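Skesach benchmark

Skesach is a simulation benchmark for comparing cameras and steering controllers on small wheeled delivery robots. It was developed at Primamine under Chinyere Usman and is distributed with the Ostotport test runner. The benchmark consists of a rendered city district called Kos, a set of routes through it, and a scoring script. The current release is dated 20/11/2025.

Background

Primamine first compared cameras by mounting them in turn on a single robot and driving a fixed loop outdoors. The results were hard to repeat. Light changed between runs, and a camera tested in the morning could not be fairly compared with one tested in the afternoon. Work on a rendered replacement began as an internal tool and was limited at first to one lens model and one controller. Support for interchangeable controllers was added the following October.

Method

A test in Skesach pairs one camera layout with one controller. The camera layout sets the mounting height, lens angle, exposure rule and frame rate. The controller receives the rendered images and wheel odometry and returns a speed and a turning rate. It has no access to the map geometry, which the scoring script uses separately to measure distance from the intended path.

The route set has 298 routes, of which 78 include a road crossing. Start points are placed both on pavement and on the roadway, the latter mainly to test recovery after a robot has left its assigned path. Each route is run with the same sun angle for every pairing, so that shadows fall in the same place. Surface friction and motor delay are fixed unless the user changes them.

Three quantities are reported: mean lateral error, the number of stops requested by the controller, and the share of routes finished without intervention. Image delay is logged but does not enter the score.

Camera comparison

The reference study supplied with the release covers seven camera layouts and comprises 2,268 runs, including repeats. All seven used the same controller, a model-predictive design with a fixed look-ahead distance. Wide lenses gave lower lateral error at corners, while narrow lenses held a straighter line on long blocks. The difference was smallest on routes with painted lane markings along most of their length.

Exposure had a larger effect than lens angle. Layouts that metered the whole image tended to lose joint lines in shaded paving when a large area of bright sky was present. Metering only the lower half of the image removed most of these failures – at the cost of overexposed building fronts, which the controller did not use.

Controller comparison

A second study held the camera fixed and compared the model-predictive controller with a pure-pursuit controller and a learned policy. Pure pursuit required the least computing time and had the highest lateral error. The learned policy requested fewer stops than the other two but was more sensitive to changes in mounting height.

Test district

Kos is built from detailed street-level models with distant towers and planted areas behind them. Materials include jointed stone paving and coarse asphalt with painted lines. The clear-sky setting is the default. 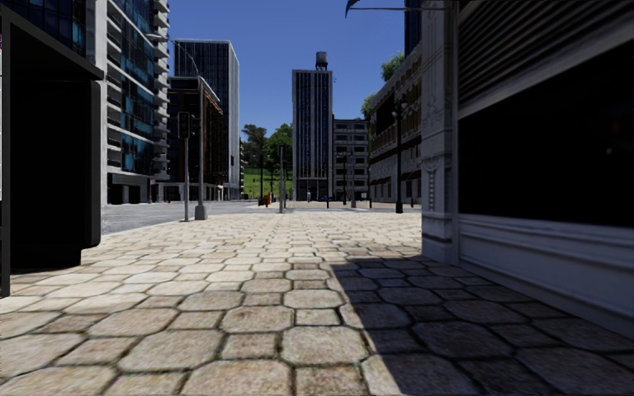 Kos district under a clear sky 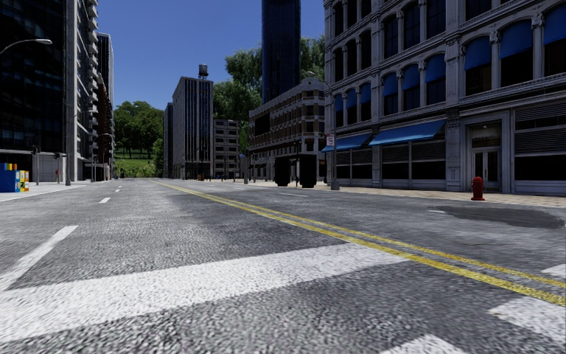

Other weather settings are available but are not part of the reference studies. Rain is rendered as a change in surface reflection only and does not affect wheel friction, so scores obtained with it are not considered comparable with dry results.

Limitations

Lens flare and rolling shutter are not modeled. Vibration is approximated by a fixed noise pattern, and the documentation advises against using Skesach to select camera mounts. Routes are stored as plain text and can be extended by the user, although scores on added routes must be reported separately.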